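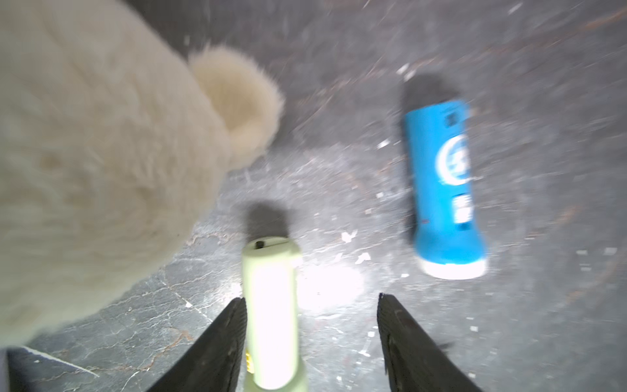

毛绒熊旁的浅绿色手电筒

联合执政协议怎么读、怎么查、怎么算履行
讲者备注稿
版本日期:2021/9/28

使用说明:备注按幻灯片顺序排列。方括号内为操作提示,不念。标“备用”的段落视剩余时间决定是否使用。引用协议条文时用文件原编号,不要改成口语编号,记录员需要对照。

幻灯片1 标题页

各位好。今天讲联合执政协议的文本问题,材料取自Wuvar地区议会本届组阁的公开文件,对照材料取自邻区Dresar。

先交代范围。我讲的是协议签署以后的事情:条文如何归类,如何判断一条承诺是否进入执行,出现分歧时依据哪个文本。谈判过程本身不讲,各党的政策立场也不评价。提问环节如果有人问某一党该不该入阁,我会请他去看该党自己的声明。

[确认麦克风,确认后排能看清屏幕下方的脚注字号]

幻灯片2 基本参数

Wuvar地区议会57席,每届4年,本届有8个党团。绝对多数为29席。选举在5月举行,新议会首次会议之后开始计算组阁期限,期限是150天。

期限的起算点容易弄错。选举日不算,选举结果公告日也不算,议事规则写的是“议会首次全体会议之次日”。媒体报道里常把公告日当成起点,算出来的截止日就会偏早。我见过两份研究报告因此把一次按期组阁写成了逾期。

期限届满而没有通过组阁表决的,议长须在全体会议上宣布期限届满,并把是否提前选举列入下一次会议议程。注意措辞,是列入议程。规则没有规定自动解散。中文译稿里如果看到“自动解散”四个字,那是误译。

[此处常有人举手。告诉听众问题留到最后]

幻灯片3 协议在法律上是什么

联合执政协议在Wuvar没有专门立法。基本法没有提到它,议事规则只在一个地方提到:组阁提名人须在表决之前向议会提交“政府方案及其依据的党团间书面安排”。所谓书面安排,就是我们说的协议。

由这一句可以推出几点。

第一,协议必须是书面的,口头谅解不在其内。第二,协议要提交议会,因此是公开文件,附件也在提交范围之内,除非附件没有被正文援引。第三,议会表决的对象是政府方案,协议只是随附材料,表决通过并不使协议取得决议的效力。

第三点直接影响后面的讨论。一个党团在年中投票反对协议里写过的措施,程序上没有任何障碍,议长不能以违反协议为由拒绝计票。后果只发生在党团之间,按协议自身的争端条款处理。

地区行政法院处理过一次相关申请。申请人是一个居民团体,主张协议中关于轮渡票价的条款构成对公众的承诺。法院没有受理,理由写得很短:协议当事方为议会党团,申请人不是当事方,条款也没有以行政行为的形式对外发布。这份裁定后来被反复引用,引用者往往只引前半句。后半句留了余地,即条款一旦转化为行政行为,审查的对象就是那个行政行为。

幻灯片4 Dresar的做法

Dresar的规定不同。当地议事规则要求协议在组阁表决之后由议会秘书处登记,登记文本附有编号,修订也要登记。登记不改变协议的性质,它仍然不能被强制执行,但文本的同一性有了保证。

同一性是技术问题,实务影响却很大。Wuvar上一届任期内,同一份协议在各党网站上存在不同的文本,差别包括标点、编号,还有一处实质用语:“应当在任期内完成”与“应当在任期内启动”。两个文本都带签字页扫描件,签字页上没有条文内容,因此从签字页无法判断哪一份是签署时的文本。

最后采用的是提交议会的那一份,依据就是刚才那条议事规则。那一份写的是“启动”。主张“完成”的党团没有再提异议,但在之后的预算辩论中继续使用“完成”的表述。读会议记录时要留意这一点,发言人引用的条文与正式文本不一致,记录员按发言照录,不作更正。

[切换到两个文本的并排页,停留到听众读完]

幻灯片5 Balogh协议的结构

现在看本届的文件。签署地在Balogh,所以通称Balogh协议。正式名称很长,屏幕上有,我不念。

文本分为序言、政策章、程序章、附件。序言没有编号,不含承诺性语句,分析时可以排除。有一处例外:序言倒数第二段写有“各方确认不以未获各方同意的多数通过选举制度修改”。从位置看属于序言,从内容看是一条否决权条款。我们在归类时把它移入程序章,并加注来源位置。做同类工作的人应当通读序言,不能凭标题跳过。

政策章按部门排列,部门的顺序对应签署时设想的内阁分工。后来分工有调整,交通与住房合并为一个部门,协议文本没有随之修改。因此协议里有两个部门标题指向现实中的同一个部门,预算表里只有一行。核对经费时要先做部门对应表,否则会把同一笔款项计算两遍,或者认定其中一章没有经费。

程序章包括协调会议、投票纪律、人事安排、争端处理、修订。后面逐项讲。

附件包括财政框架和立法时间表。财政框架在正文中被援引,属于提交文件。立法时间表也被援引,但援引的句子是“各方参考附件所列时间”。“参考”一词在谈判各方之间有不同理解,稍后再说。

幻灯片6 句型归类

归类的对象是句子。一个条款里可能有几个句子,强度不同,不能给整条一个等级。

我们用的办法是先看谓语,再看有没有可以核查的对象,最后看有没有时间。

强度最高的一类,谓语是“将提交”“将设立”“将废止”,对象具体,带有时间。例如“政府将在任期前半段向议会提交轮渡服务法修正案”。主语是政府,行为是提交,对象是一部法律的修正案,时间是任期前半段。任期4年,前半段怎么算没有歧义,前提是起算点用议会首次会议。

次一级,谓语具体,没有时间。例如“政府将设立统一的建筑许可窗口”。可以核查,但在任期结束之前不能认定为未履行,只能写“尚未执行”。很多跟踪表在任期中间就给这类条款标红,我认为不合适。标什么颜色无所谓,问题在于读者会把红色读成违约。

再次一级,谓语是“致力于”“推动”“加强”“重视”。没有可以核查的对象时,我们一律归入意向类,不跟踪。有人主张以预算增减作为代理指标,比如“加强学前教育”,就看学前教育拨款。我们试过,放弃了。拨款变化里有工资指数调整和人口因素,扣除之后还要处理部门合并造成的科目移动,得到的数字与条文之间的联系太弱,写进报告会给人精确的错觉。

还有一类是研究类条款:“政府将研究”“政府将委托评估”。这类条款在联合执政协议里数量很多,通常出现在各方没有谈拢的议题上。归类时应看研究之后有没有下一步。“研究并在研究结论基础上提出方案”与单纯的“研究”是两种强度。前者包含第二个行为,应拆成两句分别登记。

否定类条款也要单列,即“不提高”“不合并”“不出售”。否定类条款从签署之日起就处于履行状态,直到被违反。跟踪表如果只有“已执行”和“未执行”两栏,否定类条款没有地方放。我们加了一栏“持续有效”。

[讲到这里看时间。如果已经超过计划,跳过幻灯片7]

幻灯片7 备用:翻译问题

Wuvar的官方文本有两种语言,中文稿是我们自己译的,没有官方效力。

翻译时最难处理的是情态动词。原文有三个词都可以译成“应”,强度不同。我们最后分别译作“须”“应”“宜”,在术语表中固定下来,全文统一。译文读起来生硬,这是统一用词的代价。

“容忍”一词单独说明。原文里的“容忍支持”指某党团不入阁,但承诺不投票推翻政府。中文报道译作“默许”“外部支持”“信任与供给”都有。我们用“容忍支持”,因为协议程序章给它下了定义,定义里只有不信任案和年度预算两项,其他表决不受约束。译成“外部支持”会扩大范围。

幻灯片8 协调会议

程序章第一节规定协调会议。成员为各签署党团的主席和政府首长,部长可以受邀列席。会议的功能是对未在协议中约定的事项形成共同立场,以及处理协议内事项的执行分歧。

决定方式为一致同意。缺席视为不同意还是视为弃权,文本没有写。上届的协议写过,缺席视为不反对。本届删掉了这一句,没有替换。按通常的解释方法,删除一条既有规则说明各方不再接受它,但也可能只是起草时的遗漏。公开材料不足以判断,我们的报告里写的是“未作规定”。

协调会议的记录不公开。能够从外部观察到的,是会议后各党团在全体会议上的投票是否一致,以及委员会撤回议案的时间。这两项都是间接证据。撤回议案可以有别的原因,例如立法技术部门退回,报告里不应写成“协调会议决定撤回”,除非有党团公开确认。

幻灯片9 投票纪律

协议要求签署党团“在协议事项上共同投票”。协议事项的定义见政策章全部条款及财政框架。

这里有两个例外。良心事项不受约束,清单列在脚注,包括临终医疗和宗教机构登记。清单是封闭的,不能类推。第二个例外是选区事项,即议案只影响单一选区时,该选区的议员可以不按党团立场投票,但须事先通知党团主席。

选区事项的例外在实务中争议最多。轮渡航线涉及两个选区,按字面不适用例外。有议员主张航线的停靠点是分别审批的,每个审批只影响一个选区,因此适用。党团主席没有采纳,该议员仍然投了反对票,表决结果没有受影响。程序章没有规定对议员个人的后果,只约束党团。党团内部的处分依党团章程。

有人问过,共同投票是否包括程序性动议,比如延期审议。文本没有写。签署党团在第一次会期里对延期动议的投票并不一致,各方都没有提出这违反协议,所以可以看作实践上排除了程序性动议。我把它写作“惯行”,不写作“规则”。

幻灯片10 人事安排

职位分配写在程序章第三节。部长职位按党团分配,不列人名。副部长职位与部长不得属于同一党团,这条只适用于财政和内务两个部门。

注意替补规则。部长离任后由原党团提出继任人选,其他党团可以提出意见,没有否决权。上届协议给了其他党团一次否决的机会,用过之后即失效。本届去掉了。

议会内的职位,即委员会主席,不在协议范围内,依议事规则按席位比例分配。有新闻把委员会主席的分配称作协议内容,核对时请看议事规则,不要看协议。

国有企业董事会的提名也不在文本中。外界普遍认为存在默契,我没有书面材料,不作判断。

幻灯片11 争端处理

争端处理分为两个阶段。第一阶段由提出分歧的党团书面通知其他各方,协调会议在下一次例会上处理。第二阶段,例会没有达成一致的,各方各指定一名代表组成小组,在下一个会期开始之前提出建议。

小组的建议没有约束力。建议提出之前,各方不得就争议事项在全体会议上提出议案。这是整个程序章里最有实际作用的一句,它把争端处理变成了冻结机制:只要分歧通知已经发出,争议事项就停下来。

由此产生一种用法,即一方为了推迟某项立法而提出分歧。条文没有规定分歧须有初步依据,书面通知即可触发。解释上可以援引诚信原则,但协议不受法院管辖,援引之后由谁裁断,没有答案。

冻结期间政府能不能以行政命令推进同一事项?文本只写“在全体会议上提出议案”。字面上行政命令不受限制。政府首长在议会答询时表示不会这样做,这是政治表态,会议记录里有,协议里没有。

[指向屏幕上的流程图,从左侧“书面通知”开始,不要从中间讲起]

幻灯片12 修订

修订须各方书面同意。本届到目前公布过一次修订,涉及财政框架的借款上限。修订文本以新闻稿形式发布,新闻稿附有扫描件,扫描件没有编号,也没有注明替换的是哪一个附件版本。

这正是Dresar登记制度要解决的问题。如果修订经过登记,登记簿会显示前后文本及生效时间。Wuvar没有登记簿,我们只能自行建立版本记录。

修订是否需要再次提交议会?议事规则只规定组阁表决之前提交,没有规定之后的修订。议会秘书处的答复是“规则未要求提交,亦未禁止提交”。政府后来自愿提交了,作为信息文件列入,没有表决,没有辩论。

幻灯片13 用Undia做版本比对

我们使用的工具是Undia,一个文本比对和条款登记程序。讲这一页不是推荐软件,电子表格也能完成同样的工作,只是比较慢。

操作步骤如下。先导入提交议会的文本作为基准版。然后导入各党网站文本,每一份单独建版本,来源栏填写获取页面和获取时间。比对以句为单位,不以段为单位,因为各版本的分段不一致,按段比对会产生大量没有意义的差异。

比对结果分为三种处理。排版差异忽略。编号差异记入对照表。用语差异逐句人工判读,由两个人分别判断,不一致的提交第三人。

扫描件须先做文字识别。识别错误集中在脚注和上标,良心事项的清单恰好在脚注里,所以脚注全部人工重录。我们第一次处理时没有这样做,漏掉了一项清单内容,发布之后作了更正。更正说明还在报告页尾,没有删除。

导出时请关闭“合并相近条款”选项。这个选项会把措辞接近的句子合成一条,部门合并造成的重复标题会触发它,结果是交通章和住房章里各有一句“简化许可程序”,被并成一句,来源只保留前者。

幻灯片14 财政框架的读法

财政框架是一张表加若干说明。表里的数字为与基线的差额,不是总额。基线取前政府最后一份中期预测。

新政府上任后更新了中期预测,基线随之移动,协议里的差额没有重算。于是同一项措施有两个差额:对旧基线的和对新基线的。部门发言通常用对自己有利的那一个。核对时先问基线,再问数字。

说明部分第二段写“新增支出须有相应来源”。“来源”包括削减、收入和储备金动用,三者没有优先顺序。反对党团把这句话解释为不得动用储备金,文本不支持这种解释。同一段后半句限制了储备金动用的年份,限制的是时间,不涉及用途。

借款上限在修订后写成比例,修订前写成绝对数。比例的分母用的是预测值,预测每次更新,上限跟着变化。报告中引用上限时须注明预测版本。

[不要在这一页展开讲财政政策是否合理]

幻灯片15 立法时间表与“参考”

前面提到附件二的援引方式。正文写的是“各方参考附件所列时间”。

一种理解认为,时间表没有约束,只是工作计划。另一种理解认为,“参考”意味着偏离时须说明理由。两种理解在各党团的公开文件里都找得到,有一个党团在不同文件里两种都用过。

我们的处理是,时间表不作为认定违约的依据,但在跟踪表中单列一栏“与附件时间的差异”,只写差异,不作评价。用户可以自己决定怎么读。

附件二的时间以会期为单位,不以月份为单位。会期长度不等,秋季会期较长。把会期换算成月份再做图,会使曲线在秋季出现平台,看起来像立法停滞。作图时横轴应保留会期。

幻灯片16 履行判断的几个难点

第一个难点是部分履行。协议写设立统一窗口,政府设立了窗口,但只受理其中一部分许可类型。我们写“部分执行”,并在备注栏列出未纳入的类型,不打百分比。百分比需要权重,权重没有依据。

第二个难点是形式履行。协议写“提交修正案”,政府提交了,随后在委员会阶段撤回。从字面看,提交这一行为已经完成。我们登记为“已提交,已撤回”,两个事实都保留。有机构把这种情况计入已履行,也有机构计入未履行,跨机构比较时数字不同,多半出在这里。

第三个难点是议会修改。政府提交的版本与协议一致,表决通过的版本被改动。协议约束的主语如果是政府,则政府已经履行;主语如果是“各方”,则要看各方在修改动议上怎么投票。原文的主语切换很频繁,归类时主语栏必须填写,不可以空着。

第四个难点是由其他主体完成。有一条写“改善边境道路养护”,养护后来由Dresar一侧承担,依据是两区之间的行政安排。道路得到养护,但行为人不是Wuvar政府。这条本来就属于意向类,不跟踪,所以问题没有进入统计。如果将来出现谓语具体的同类条款,处理规则还要补。

幻灯片17 备用:容忍支持的特殊情况

本届有一个党团提供容忍支持,没有签署协议正文,签的是一份单独声明。声明援引协议程序章中的定义,不援引政策章。

于是这个党团不负有共同投票的义务,也不参加协调会议。它对争端处理程序没有触发权。声明里写有“对重大事项事先获得通报”,什么是重大事项没有定义,通报的时间和形式也没有定义。

声明有没有提交议会?提交了,与协议装订在一起,页码连续。因此有人把声明的内容当作协议的附件引用。装订不改变文件性质,引用时应分别标明。

如果不信任案由这个党团以外的党团提出,声明约束它“不投赞成票”。弃权符合声明。Wuvar的不信任案需要全体议员的绝对多数,弃权与反对在结果上没有区别,在会议记录上有区别。

幻灯片18 跟踪表字段

把字段念一遍,方便做笔记的人。[念慢一点]

条款编号,原文编号,不重编。
句序,同一条款内第几句。
原文全句,不删节。
主语,政府、各方、某部门或不明。
谓语类别,按幻灯片6。
对象。
时间,无则填“无”,不留空。
基准版页码。
状态,包括未开始、进行中、部分执行、已执行、已提交已撤回、持续有效、已违反。
状态依据,须为公开文件,填文件名和日期。
与附件时间的差异。
备注。

状态依据这一栏不接受新闻报道。新闻报道可以作为线索,登记之前须找到对应的公报、议会文件或部门公告。找不到的,状态不变,线索写入备注。

状态变更须保留旧值。Undia自动保留,用电子表格的要另设变更页。

幻灯片19 容易出错的引用

列几条校对时反复遇到的问题。

把协议称为“法案”。协议不是法案,没有经过立法程序。

把组阁表决的票数写成支持协议的票数。表决对象是政府方案,前面讲过。

把议会席位数与出席人数混用。57是席位数,绝对多数以席位数为分母,出席人数不影响。

把8个党团写成8个政党。党团与政党不一一对应,其中有联合名单当选后组成的党团,含两个以上登记政党。反过来,选举中得票而没有达到组团门槛的议员列为无党团议员,不计入党团数。

把150天期限写成五个月。天数与月数换算不等值,规则用的是天数,就写天数。

把“地区政府首长”写成“总理”。Wuvar没有总理职务。

幻灯片20 答问准备

以下为可能被问到的问题及答复要点,按实际提问取用。

关于协议能否在法院强制执行。答:目前没有先例,行政法院对居民团体的申请没有受理,党团之间互诉的情形没有发生过,不作预测。

关于Dresar登记制度是否值得采用。答:登记解决文本同一性,不解决履行。Wuvar采用需要修改议事规则,修改门槛见规则末章。我个人倾向于登记,这是从资料工作的角度说的。

关于本届协议总共履行了多少。答:不给总比例。各类条款强度不同,合并计算没有意义。按类别的登记表可以下载,状态依据都有。

关于哪一个党团履行得最好。答:条款的主语大多是政府或各方,无法归到单个党团。

关于数据更新频率。答:每个会期结束后更新一次,会期中间只更正错误,不更新状态。

关于协调会议有没有泄露出来的记录。答:没有使用过这类材料,来源无法核验。

关于政府更迭后登记表如何处理。答:任期中止时冻结状态,注明中止日期,“尚未执行”一栏保持原值,不改成“未履行”。看守阶段完成的事项另列,因为看守政府是否仍受协议约束,文本没有写。

[结束后留屏在幻灯片18,听众需要抄字段。讲义余本放在签到桌上,勘误单夹在讲义第一页后面]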